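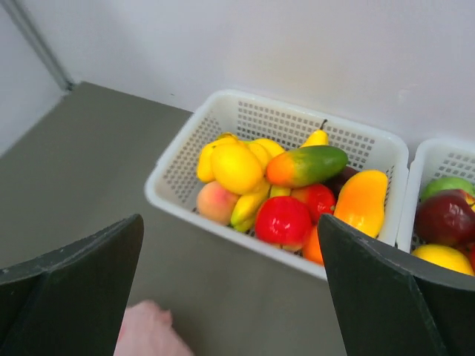 2 min read

Filed under: Tutorials / Data Collection

Recording pick-and-sort demonstrations with a wrist camera

This page covers one task, sorting artificial fruit between two baskets, from station setup to export. It assumes the arm is calibrated and the Titano recorder is installed. The commands were checked against the May 2022 release.

1. Set the station

Put both baskets against the back wall of the booth, side by side, with a narrow gap between them. White perforated plastic works well. The holes give the model some texture to locate the walls by, and bright fruit separates cleanly from the white. Keep the tabletop plain. Even lighting matters more than strong lighting; glossy apples and lemons pick up highlights, and a single hard lamp will clip them.

2. Load the baskets

Heap the source basket. A single layer is too easy and the resulting policy fails on piles. Mix shapes so that items rest on each other: a mango lying across the top, bananas at different angles, a pear standing against the rear wall, a plum half hidden in shadow. Include at least two items of the same class, such as two red apples with one tucked behind the other. Leave a few pieces in the second basket at the start of most episodes.

3. Check the wrist view

Open the preview and move to the start pose. Both fingertips should show in the bottom corners. The source basket should sit near the center with its back rim visible. The second basket may be partly out of view. Some fruit will be covered by a finger, and that is acceptable at the start pose as long as the first target is clear.

4. Record

Start the episode before the arm moves. Approach from above, close, lift clear of the rim, and release low over the target basket. Do not correct a missed grasp by hand. Back off, try again, and tag the episode "retry". Stop after the arm returns to the start pose.

Reshuffle the pile every 36 episodes. In the Gritville set we left it longer and ended up with 467 episodes that were near duplicates.

5. Review and export

Play each episode at double speed. Reject any with dropped frames or a hand in view. Label the target by class and position ("red apple, front"), since "apple" alone is ambiguous in a mixed pile. Of 3,656 episodes recorded for the Fotside task, 1,819 were kept after review.

Export with the gripper width channel enabled. It is off by default, and it cannot be rebuilt from video later.

Tags: teleoperation, grasping, datasets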